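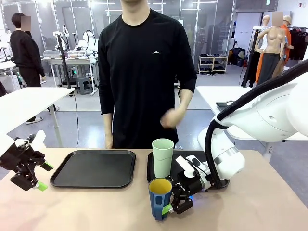
Figure 7.1 A two-arm cell during a cup-handling check. The right gripper has closed on the blue cup; the left one is waiting over the other end of the table.

Chapter 7
Keeping a Two-Arm Cell Honest

I spent my first month at Hista convinced that the hard part of my job would be the programming. I had a notebook full of program ideas. By April the notebook had coffee on it and I had written almost no programs at all, but I could change a pair of fingertips in the time it takes a kettle to boil, and I knew exactly which cable on our right arm would snag if you let it loop too low.

So this chapter is about the unglamorous stuff: fingertips, cables, trays, brackets, and the little routine of checks that lets you trust a cell in the morning. In Chapter 6 we got both arms bolted down, powered up and talking to the controller. From here on I'll assume you have something like that in front of you – two arms, one table, a parallel-jaw gripper on each, and some everyday objects to pick up. If your arms are a different make from the ones I use, don't worry. The bolts will be in other places, but the troubles are the same troubles.

7.1 Start with the table

People always want to start with the gripper. I did too (the gripper is the fun bit!). But if the table has moved since yesterday, everything you do to the gripper is wasted.

We learned this at the Flomville shop, where the cell sat on a table with lockable feet and somebody had unlocked one to sweep underneath. The pick went 3 millimeters off, which was enough to put a fingertip on the rim of a cup where it should have been on the side. I spent an entire afternoon recalibrating a camera that was perfectly fine. When I finally leaned on the table with my elbow and felt it shift, I went and sat in the parking lot for a while.

So, before you power anything up, push on each corner of the table. Look at the feet. Then look at where your trays sit. I like plain dark trays with a raised rim on a light table, because I can spot a crooked one from across the room, and the rim keeps a tipped cup from rolling off onto the floor. I mark the tray corners with small pieces of tape. Some people cut locating pins into the tabletop, which is neater, but then you have to live with that layout, and I change my mind a lot.

7.2 The fingers

A parallel-jaw gripper is a simple thing. Two fingers move toward each other in a straight line and stop when they meet something or when they run out of travel. Most of what goes wrong happens in the last inch, at the tips.

The tips on the grippers in Figure 7.1 are bright green, and I'm fond of a strong color there for a dull practical reason: I can find it in a camera picture, and I can find it on the floor. Yours may be gray or black. Either way, treat them as something you'll use up, like brake pads. On our cell I plan on 70 hours of picking before I take a pair off and really look at them. Sometimes they go right back on.

What am I looking for? Shine, first. A worn soft tip goes glossy where it touches the object, and a glossy tip slips. Then I press it with a thumbnail and see if the dent comes back out. Then I wiggle it. A tip that wiggles on the finger will hold a cup just fine while the arm is still and let it swing as soon as the arm speeds up, and you'll swear the motion program is at fault.

Always change tips in pairs. A new tip facing an old one pushes the object sideways as the jaws close, and a cup standing near the edge of a tray will get walked right over the rim.

After a change, close the jaws slowly on nothing and crouch down so your eye is level with them. The two tips should meet flat. If you can see light at the top and none at the bottom, one of them isn't seated. Loosen it, push it home, try again. It took me an embarrassing number of tries the first time, so give yourself some room on the clock.

7.3 The cable

Every arm I've worked on has one cable that causes more grief than all the others put together. On ours it's the thick black one that loops along the upper part of the arm. It needs slack, or it will tug at the connector when the elbow folds. It can't have too much slack, or it'll catch on whatever is standing nearby, and in a shared room there's always something standing nearby.

What I do is run the arm by hand through its ugliest pose, the one where it's folded up and twisted, and watch the loop the whole way. If it goes tight anywhere, I let out a bit more. If it droops below the elbow, I take some in. Then I do the whole thing over, because fixing one end tends to spoil the other. Use hook-and-loop straps for this. I once used zip ties and had to cut off and replace every last one the same evening.

Please run your hand along the cable too, with the power off. You can feel a crushed spot long before you can see it.

7.4 The wrist

If you have a camera or sensor on the wrist, as we do, check its mount before you check anything it tells you. A wrist unit gets bumped more than any other part of the arm. I draw a thin pencil line across the joint between the bracket and the wrist, and if the two halves of the line don't match up, I know it's been knocked. It costs nothing and it's saved me more time than any software tool I own.

The technicians at Intarasuk, who run a bigger floor than ours, go one better and put a dab of paint on every screw head. I tried it. I'm too messy with paint.

While you're there, wipe the lens. Use a proper cloth and not your sleeve.

7.5 The cup check

Now we get to the part I like best! Once the table, tips, cable and wrist have all passed, I put out a couple of cups and let the cell handle them while I stand on the far side of the table with my hands to myself. Cups make good test objects. They're light, they taper, so the tips have to sit properly to hold them, and when one gets squeezed too hard you see it buckle.

Run the right arm first and keep the left one parked clear. Close on the cup at low force. Hold. Look at where the tips have landed, and at whether the cup has stayed upright or leaned toward one finger. Only then lift. Then switch arms and do it again with the other cup. If both arms pass, I raise the speed a step at a time until I'm at the speed we really use.

I write down the force setting that worked, along with the date and which tips were on. My log for the Trorkodia job ran to 124 lines by the end, most of them boring, and the boring ones are how I spotted that the grip force had been creeping up week after week. The tips were hardening. I'd never have caught it from memory.

One word about where you stand. Stay where you can reach the stop button without leaning over the table, and get into the habit of letting your arms hang or keeping them close to your body while the robot is live. Pointing at things is how people get their knuckles rapped. If something looks wrong, stop the cell, and then point all you like.

Before you go on to 7.6

Try the whole round of checks on your own cell, in order, and time yourself. My first one ate up most of a morning. Bring your notes along to the next section, where we'll pull a gripper off the wrist completely, clean the slides, and put it back without losing the calibration (or the small washer that always rolls under the bench).

Reader comments

gearloose_mom
The pencil line trick is going straight into our lab binder. We had a wrist bracket slipping for weeks and blamed the lighting.

tbench2
Is 70 hours for soft tips only? We run hard ones with a textured face and I'd hate to be pulling them off that often.

Author
Soft ones, yes. For hard tips I'd go by the feel of the texture and stretch the gap as long as your log looks steady.

nightshift_k
I'd put the cable section before the fingers. A bad cable can hurt the arm, a bad tip just drops a cup. Good chapter though, and I also have a zip tie story.

paperclip44
Doing the check with my students this week. Two of them found a loose table foot in the first minute and were thrilled.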